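The Clerk of the Assembly

The Britudden assembly had 235 seats, and under Rule 70 an outgoing speaker could not leave the chair until a successor had taken the oath in full. Mereana Cosgrove, clerk of the assembly, had typed the present version of the rule herself.

The first ballot closed at noon. The member for Zorkville received 117 votes, one short of a majority. The member for Palacios received 113. The remaining 5 papers were blank.

Cosgrove read the figures into the record. She read them again at the request of the Zorkville bench, and a third time at the request of the Palacios bench, which wanted the blanks read first.

"Are blanks votes?" the outgoing speaker asked.

"They are papers," she said. "The majority is taken on seats."

He had packed his office in July. His boxes were already at the station in Werkance, and he had a ticket for the evening train. He looked at the clock, then at the rule book, which was open at the wrong page.

The second ballot gave the same result. So did the third. Between them the ushers emptied the box, showed it to both benches and locked it — a procedure that took nine minutes if no one objected to the key.
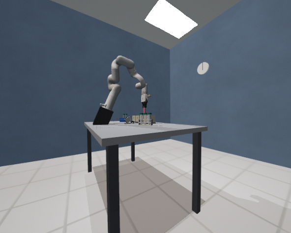 Before the fourth ballot Cosgrove crossed the floor with the register. The member from the salt district, who had not spoken in two sessions, stopped her and asked how a paper should be marked.

"With a cross, in one square."

"I have been signing mine on the back."

She wrote this down, with the time. Then she returned to her desk, opened the book to Rule 70, and asked the ushers to close the doors.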